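3.2 Handling of the processor during assembly

The second group of tasks concerns the placing of a processor on a board. We chose this step because it appears in almost every repair manual we collected, and because the manuals disagree about how the part should be held. Of the 513 written steps in our collection, 356 mention the processor by name, but only a small share of them say which surfaces may be touched. Many authors write only "hold it carefully" and leave the rest to the reader.

In our coding scheme we separate three kinds of contact. Edge contact means that the processor is held by its sides and the flat faces stay free. Face contact means that something presses on the metal cover. Mixed contact is used when one side is held and the cover is touched at the same time. The scheme was first written by Shewit Kahsay for the Dandia manuals, which are short and have many drawings, and it was later extended for the Vaneteo manuals, where the text is longer and the drawings are few.

Figure 3 shows the processor held at its sides, next to the gray tray fixture. The metal cover is bright with reflected light and the green border of the substrate can be seen only as a thin line. This border is important for the coding, as several manuals ask the reader to keep the grip on it and away from the cover.

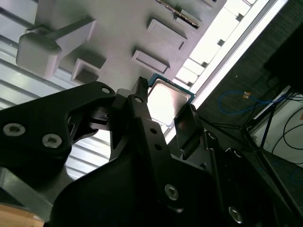
Figure 3. Processor held between two gripper fingers, close to the light gray tray fixture.

A difficulty we met early is the strong reflection of the cover. When the light comes from above, the small printed marks on a processor can be hard to read, and a person who follows the manual must turn the part to find the correct corner. The Myung manuals solve this by naming the corner first and the grip second. In the Dandia manuals the order is opposite, so the reader has already taken the part when the question of direction comes up. We coded this as a late direction cue - it is the most common ordering problem in the whole collection.

The second difficulty is the lever. Writers use 4 different words for it, sometimes two of them on the same page, and a reader without experience may think that they are separate parts. For the agreement test, Si-woo So and the first coder worked on the same pages without speaking to each other. They agreed well on the kind of contact but less on the lever, mainly where the manual says "close the socket" and does not name any part. These steps were kept in the collection and marked as unclear. They are discussed again in Section 4, together with the memory modules.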